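Ehsan Orakzai
Hardware kitting at Pillero, one year after the two-arm cell went in. Notes for those who asked about staffing.

The line had 17 people on it before. It has 17 now. Job titles changed for six of them.

Packing drawer slides into kits used to be a full shift of reach, turn, drop. Pickers now spend that time on incoming inspection and on teaching the arms new parts.
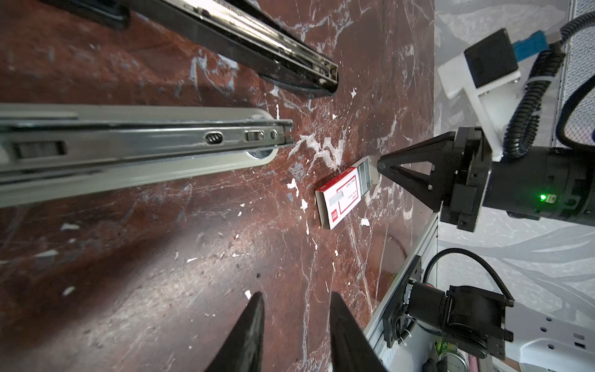

Drawer slides and a red-and-white box, right arm at the box.

Teaching is the part management underestimated. A new part takes 90 demonstrations before we let it near an order. Kanchan Thakur does most of ours and got a pay grade for it. That took until August to settle.

Long parts are slow. Window lock bars have cutouts and fittings along the length, and the grip point matters – two centimeters off and the bar swings. 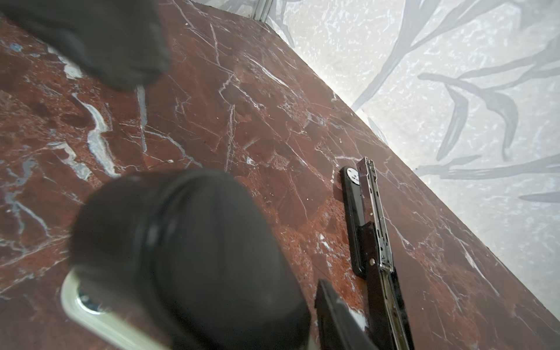 We log every stop. 377 last quarter, most of them cleared by hand in under a minute. The person clearing them should be on the rota as an operator. For the first few months ours was listed as a picker, and the hours looked wrong on paper.

What the cell does on a normal shift: one arm on each side, both reaching the middle of the table.

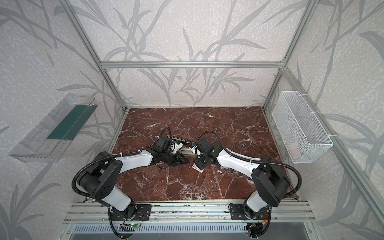 Open items

– Noise. Fine at the table, less so by the compressor.
– Breaks. The cell doesn't need them, so the schedule has to say when people take theirs.
– Night shift training, still unassigned.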